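The Long Way Around a Bracelet

A pair of hand-held grippers and a subscription promise to teach robots to tidy. First somebody has to tidy.

The pitch from Valtonen fits on a postcard, and the company did in fact send me a postcard. For $499 you get the Stenus kit: 2 grippers, one for each hand, and 70 household chores to perform with them while the software takes notes. The notes go off to train a robot. You stay home and put away jewelry like a person wearing very expensive oven mitts.

I have never been accused of being good with my hands, so I brought help. Tyyne Koskela sorts beads for a living at a craft shop in Waron, and she agreed to lend an afternoon and her low opinion of my coordination. 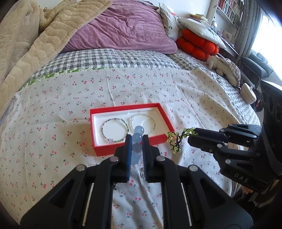 Small jewelry is listed in the Stenus booklet as a level 4 chore, the hardest they offer, and I see why. A cardboard box wants to be picked up. Beads have other plans. Pinch a strand of fat pale blue ones between two padded fingertips and it hangs there very prettily, right up to the moment you have to decide how it's going to lie down again. Koskela's advice was to lower the bottom bead first and let the rest follow. She has the patience of a parking meter.

The grip itself is the best part of the kit. You squeeze, the fingers close, and after an hour I had mostly stopped reaching for things with my chin.

What the booklet doesn't mention is your forearms. By chore nine mine felt borrowed. Ffion Bowen, who handles customer support for Valtonen and picked up on the second ring, told me most people take a break every twenty minutes. I asked where it says so. She said it was going in the next printing.

Then there are the tiny things. A bit of metal jewelry no bigger than a fingernail, sitting on a printed bedsheet, is a fair test of any tool and a cruel one of its owner.

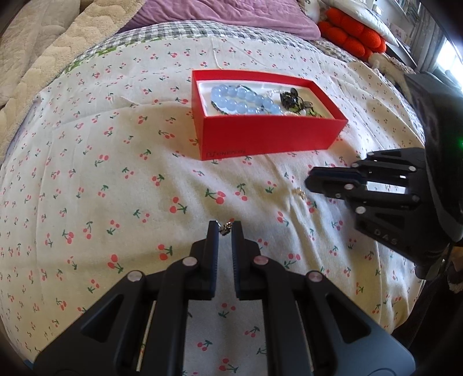 What You're Paying For

Valtonen pays a credit for every accepted session, which you can spend on more Valtonen equipment. It's a closed little economy, like a ski town. Seija Heinonen, who runs the Rurklow lending library of tools, bought a kit for members and says it goes out most weekends, usually to people with teenagers.

The review process is strict. Four of my sessions came back marked "hesitant," a word I plan to have engraved somewhere. Claw clips went better than bracelets, and hairpins went worse than anything. 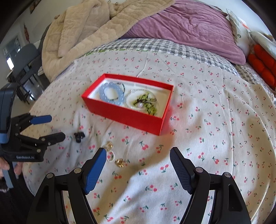
Lempi Kettunen

Would I buy one? If you enjoy jigsaw puzzles and being graded, yes, and the hardware feels like it will outlast your interest. If you only want a neat jewelry box, you already own the equipment, and it comes with five fingers a side. Koskela asked to keep the kit another week. I've told Valtonen it's still under review.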